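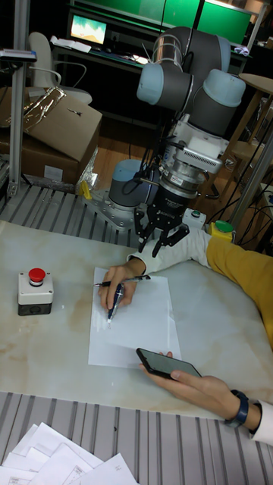
Bare-surface writing

Bare-surface writing is the practice of writing with a pen on a single sheet of paper laid directly on a hard tabletop, with no pad, blotter or second sheet underneath. It is the usual way of signing a form or jotting a note, and it has attracted a good deal of advice, much of it from firms that sell desk pads. The claims made against it range from the plausible (the paper slides) to the doubtful (it ruins the handwriting).

The sheet

A loose sheet on a smooth top has little to hold it still. Most writers steady it with the heel of the writing hand, the fingers of the other hand, or whatever is nearby. A phone is a common choice when the writer is copying from its screen. Many people also turn the paper at an angle to the table edge. Older school manuals give exact angles for this, but they disagree with one another, and few say how the figure was reached.

Paper weight is often said to matter more on a bare surface than on a pad. The Prisberg mill advised customers to use 135 gsm stock for handwritten work on hard tops. The mill also made 135 gsm stock, and its leaflet cites no trials. Ordinary office paper is used on bare tables every day without obvious trouble, although thin sheets may let some inks through to the surface.

The surface

Marble, marble-patterned slabs, glass and sealed wood are all used. The feature they share is that they do not give under the nib or ball. Supporters call the resulting line "cleaner", a word that is seldom defined. A ballpoint relies partly on pressure, and on a hard top it presses less of a groove into the paper than it would on a stack of sheets, so the line can come out fainter. Markers need very little pressure and are less affected. 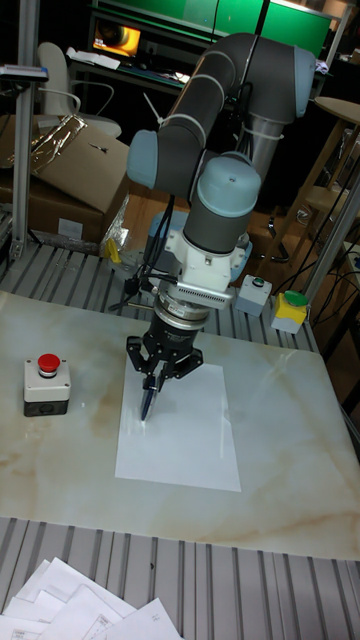
Pen position is the other half of the question. Ballpoints are normally held at a slant, while fiber-tip pens and markers will write when held upright. Claims that a vertical pen gives a more even line are repeated in several hobby guides. They are fair as far as a round tip goes, as the contact area stays the same in every direction. They do not apply to chisel tips, where turning the pen changes the width of the line whatever its slant.

The Nuvcombe trial

The most quoted study is a handwriting trial held at Nuvcombe, in which 149 adults copied a short passage on a bare top and again on a felt pad. Of these, 55 said they preferred the pad. Skostamar, a desk maker, has used the result in its catalog under the line "made for real writing", treating the other 94 as votes for the bare top. The published summary does not support this reading. It gives no breakdown of the rest, who may have had no preference at all, and it does not say whether the order of the two tasks was varied. Legibility was scored by 2 readers, and their level of agreement was not reported.

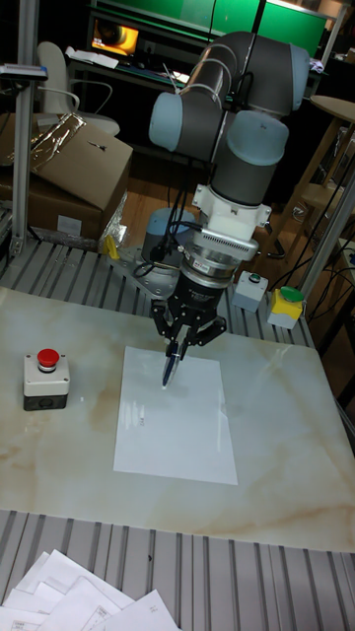
A later pamphlet from the pen firm Rathjen repeats the Nuvcombe figures and adds that writing on a bare top is "less tiring". No source is given. The phrase has since passed into a number of guides, some of which credit it to the original trial. It does not appear there.

Marks and stains

Ink on the tabletop is the one drawback that is not in serious dispute. It usually gets there when a stroke runs past the edge of the sheet or when a marker soaks through. Polished stone is widely described as stain-proof in sales material – a generous term, given that unsealed marble is porous and that a seal wears with use. Pale tops with a veined pattern hide small marks well, and this may explain part of their good name.

See also

Blotter
Desk pad
Ink bleed
Pen grip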